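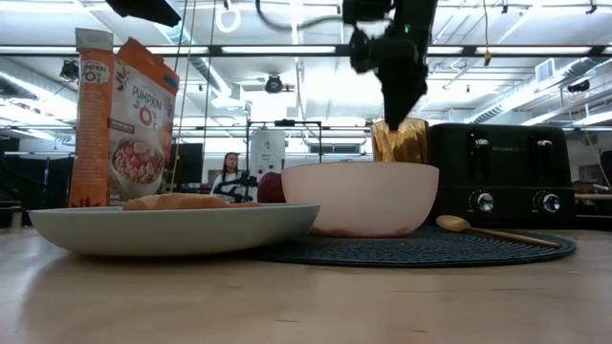 ok so it's January and I have decided to become a breakfast person. an actual sit-down-at-the-table breakfast person, with a bowl and a plate. a thread, because Capucine asked how it's going and I have too much to say

---

first up, Pumpkin O's. I am fully a Pumpkin O's household now. I know it isn't fall anymore!! I bought 2 boxes and I regret nothing. they're good with cold milk and **even better** with warm milk (Siwan says warm milk on cereal is a crime, Siwan eats dry crackers in the car)

---

the big round white bowl is my favorite thing in the kitchen. deep enough that nothing jumps over the side when you pour. my old ones from Huet were so shallow you had to eat fast or wear it

---

placemat opinions: woven, round, dark. I had a cream one for 19 days and then there was a blueberry situation. the gray-blue one hides everything and I just shake it out over the sink

---

do I need a four-slice toaster? I live with one other person. but Killian does 4 slices at a time and walks off with all of them, so before this I was standing there waiting for my turn like it was the DMV

---

bread rolls > sliced bread, fight me. I get mine at Grekdale on the way home and do them the next morning. split, toasted, too much butter. they do get stuck in the slots if you don't squash them a little first (unplug it before you go digging, please)

---

apple is there for health reasons. some days it gets eaten, some days it goes to work with me and comes back

---

whole thing takes me 90 seconds to set up if the dishes are done. if the dishes aren't done I'm eating Pumpkin O's out of a mug over the sink, same as last year

---

Marcelle wants to know about jam. Marcelle I will do a separate thread on jam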